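The Bakker Street Ghost

I moved into the apartment on Bakker Street because it was cheap, and it was cheap because of Mrs. Plineck, who had died there and apparently hadn't left.
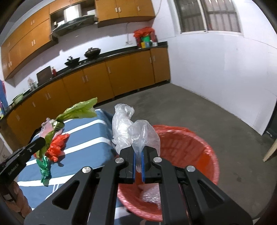

The landlord told me this the way you'd mention a dripping faucet. He said she was quiet mostly, she liked the kitchen, and she'd had the place for so long that she probably just hadn't noticed the change. I said fine. I'd been sleeping on my cousin's couch in Wellosside since December and I would have signed a lease with a bear. So I moved in with two suitcases and a lamp, and for the first week nothing happened at all, except that I kept finding plastic bags. I'm a slob about bags, I'll admit it. I crumple them up and drop them wherever. I had one of those round red plastic baskets with the slatted sides sitting on the floor, and every morning there'd be a clear bag wadded up at the bottom of it that I was pretty sure I'd left on the counter.

Now, a ghost who tidies up after you is not the worst roommate in the world. I've had worse! I lived with a guy in college who kept a motorcycle engine in the bathtub. But it bugged me a little, being cleaned up after, like I was nine years old again and my grandmother was walking behind me sighing.

So I started talking to her. Just small stuff at first, good morning, sorry about the dishes, that kind of thing. Then I'd come home from the night shift at Drelico (I was on the phones, helping people who had locked themselves out of their own accounts) and I'd tell her about the callers. There was a man who'd used the same password for everything since high school and it was the name of a girl who married his brother. I thought she'd like that one. The pipes knocked while I was telling it, and I decided that was laughing.

The only other person on my floor was Khải Phùng, in the apartment across the hall. He was 80 and he wore a tie to take out the trash. I ran into him at the mailboxes and asked if he'd known her.

"Known her," he said. "She owed me 3,000 dollars."

"For what?"

"Cards." He looked past me at my door. "Is she still in the kitchen?"

I said I thought so. He nodded, went back inside, and that was the whole conversation. Then at about ten that night he knocked, with the tie on and a deck of cards in his hand, and asked if he could come in and talk to her about it.

What was I going to say? I put the kettle on. He sat down at my table and dealt three hands of gin rummy – one for him, one for me, and one for the chair by the window. I asked how she was supposed to play and he told me not to be rude. When her turn came he'd wait a minute, tilt his head, then reach over and draw for her without looking at her cards. He'd put one down and grumble. I figured he was a lonely old man and I was being nice, and I was feeling pretty good about how nice I was being, right up until she won.

She won the next one too. Khải threw his cards down and said something to the chair in Vietnamese that did not sound like congratulations.

"You let her win," I said.

"Fifty years I have never let her win," he said. "Look at my hand! Look at this!" It was a beautiful hand. He was one card away.

He came back the next night, and the one after that. He kept score in a little green notebook that went back decades, her initials on one side and his on the other, the numbers getting shakier as the pages went on. There was a gap of a year and a half where nothing was written down. Then our games started, with mine squeezed into the margin because there'd never been a third column.

By the end of the summer she'd whittled the debt down to 472 dollars and I owed both of them money. I switched to the day shift so I could keep up. I got better about the dishes. One night he dealt and she didn't seem to be in a hurry, and neither was he, so we sat there with the window open and listened to somebody's radio down on the street.

"When she's paid up," I said, "do you think she'll go?"

He moved his cards around for a while. Then he reached over, drew for her, looked at what he'd picked up this time, and slid it back into the middle of the deck.

"Bad card," he said. "She'll take another one."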